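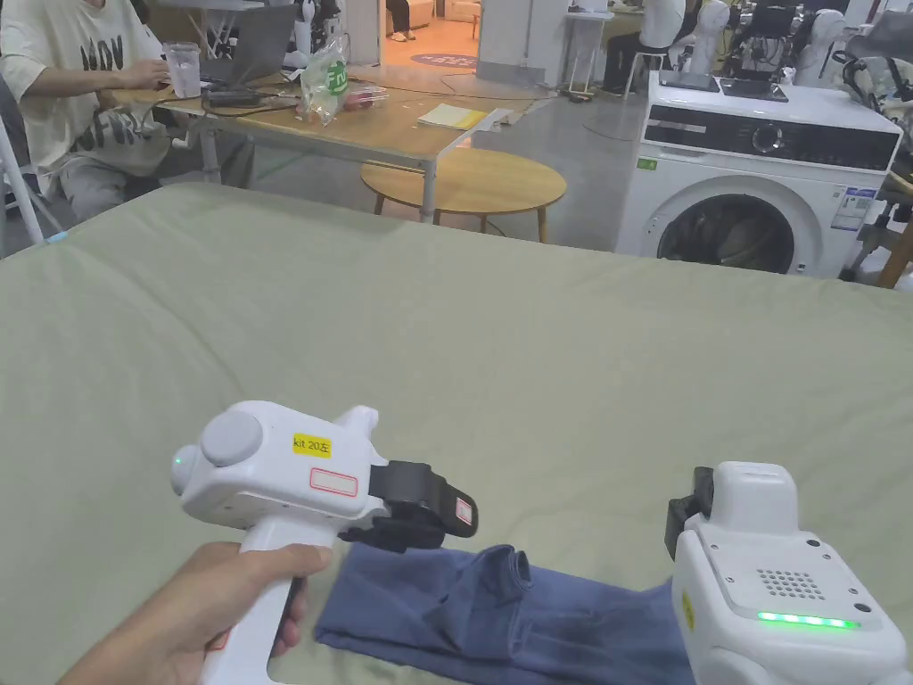 4 min read

Bovau hand-held grippers: what we paid for, what we forgot to budget for

13 December 2021

So I promised I'd write these up once we'd lived with them for a while, and a few people have been asking (mostly people with a purchase form open in another tab, I suspect). We do cloth. Folding it, flattening it, picking it up by a corner. We needed a way to record people doing those things with the same kind of fingers our arms have, and for that you either put someone on a teleop rig or you hand them a pair of grippers and let them get on with it. We went with the grippers, the Bovau ones, bought through Kelcombe.

We ordered three pairs. My first version of the budget had one pair and a nice little line called "accessories," which Afiq Chong crossed out and sent back to me with a question mark. He was right! If you only have one pair, every loose screw is a day off.

The ordering part

Kelcombe quoted four weeks and it was four weeks, so no complaints there. I also got a quote from Holby for their equivalent, and the unit price was lower, but the charger was extra, the fingers were extra, and the software was a yearly license. By the time I'd put it all in one column the gap had pretty much closed. Do put it all in one column. I had it in three tabs for far too long and kept convincing myself of things.

Bovau's price covers a left and a right, chargers, and the recording software with no renewal. It doesn't cover spare finger pads, a carrying case, or any kind of training.

In the hand

I like them. The pistol-style handle was a good decision, you pick it up and your wrist already knows what to do. People who had never touched one were pinching sleeves within a few minutes, which I can't say for the teleop rig we tried before (that one made me feel like I was operating a crane from inside a closet).

The status lights are green and easy to spot while you're looking at the cloth, and that matters more than I'd have guessed from the spec sheet. Weight is okay. Fine for the first while, and then your forearm starts having opinions. Plan your sessions with breaks and count those breaks as paid time, which I did not do in the first draft.

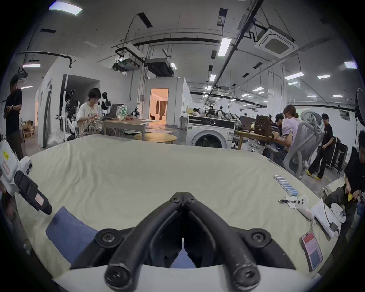 Battery life is the other thing to plan around. Bovau says up to 50 minutes on a charge, and with heavy squeezing we get less. It's not a disaster, you swap over to another pair and carry on, but it's a big part of why I'd argue for more than one pair even in a small group.

The fingers wear. Of course they do, it's rubber against fabric all day long, but I had put down zero for consumables and had to go back and ask for more, and that was not my favorite email of the season. A replacement set is $94. If you work with denim or anything with thick seams, put a line in for them from day one.

Fabric handling

Grip on cotton is very good. The tips come together squarely, so you can take hold of just a corner without dragging half the garment along with it. Thin slippery stuff is harder. Silky linings slide out unless you take a bigger bite, and then the fold comes out looking chunky. Toon Dijkstra, who is a lot more patient than me, gets nice results on linings by coming in low and almost parallel to the surface. I get a wad.

Two-handed work is where they earn their money. One side holds, the other moves, and it feels natural enough that you stop thinking about the tool. 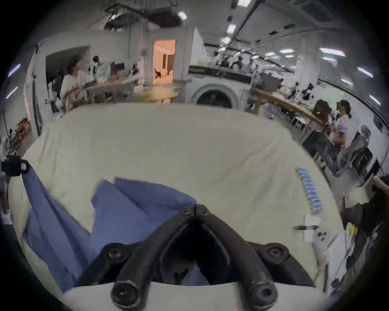

Right gripper on a corner of the blue fabric, left one holding up the far end.

Space and furniture

Please budget for the table too! Ours needed to be large, with room to walk around it, and covered with something plain. Good even light overhead helps as well. None of this is exotic, but it added up to more than I had guessed, and our finance person Mohammed wanted to know why bedsheets were on a robotics order. Put them under "work surface" and move on with your life.

Labels are the cheapest thing on my list and the one I'd buy first. Mark left and right, mark the kit number, and do it before anybody starts recording. We mixed up a left from one kit with a right from another early on and spent an afternoon sorting files.

Things I'd change

The manual is thin, especially on calibration. The carrying case should be in the box at this price. And I'd love to be able to buy a single left or right, because at the moment if one side dies you're buying the pair.

Would I order them again? Yes, same quantity, with the finger sets on the original order and a slightly braver total at the bottom of the sheet. If you're stuck between these and the Holby ones, ask both for a quote with a full year of consumables included and see who answers properly. Kelcombe did it for us the same day.

I'm still undecided about the extended warranty. It was offered, I didn't take it, and so far everything still works.

Contact | Copyright 2021, all rights reserved | Back to top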